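Plutorness gets a new name, and I get a new loyalty card

16/09/2026

So Plutorness is going to be Altuseo. The email arrived before breakfast, with a subject line about "an exciting next chapter," and I read it twice looking for the part where anything changes for the person buying a dish rack.

For anyone outside the region, Plutorness is the housewares chain with the green bags and the slow checkout lines. I've shopped there since my first apartment. It was never fancy, but you knew what the word on the sign meant. Altuseo sounds like a pill for joint pain.

The press release says the name was picked after testing 400 candidates. I would like to see the other 399. It also says the new name "speaks to openness," and the agency behind it, Floltetti, has a page about the job with a lot of circles on it. Floltetti did the Verstraete bakery rebrand too. You may remember that one: lowercase letters, beige boxes, and the raisin loaf went up by 42 cents the same month. The old boxes were back by February, minus the old price.

I'm told I should be fair, so fine. Companies do outgrow names. If you want to open stores in places where people can't pronounce yours, a change makes some sense. But the release mentions only 3 new stores, and two of them are replacing stores that are closing. I don't call that expansion.

Then there's the money. Every sign, bag, price tag, truck and name badge has to be redone. Somebody in the comments on the local news site put the badge count at 3,362, which is oddly exact and came with no source, so take it for what it is. Whatever the number, I doubt the bill gets paid out of the design budget alone. My guess is we'll see it in the price of towels.

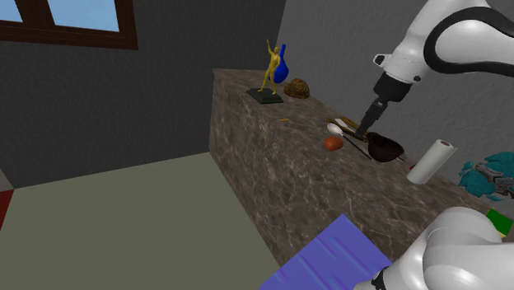 Will old Plutorness gift cards still work after the switch?

The email says they will be accepted in stores until the end of February, but it says nothing about the website. I'd spend mine now.

Loyalty points are murkier. They "migrate," according to the FAQ, at a rate to be announced. I have been a customer long enough to distrust any rate that gets announced later. I took a screenshot of my balance and I suggest you do the same.

The green bags are being phased out too. I have a drawer full of them and I'm keeping the lot.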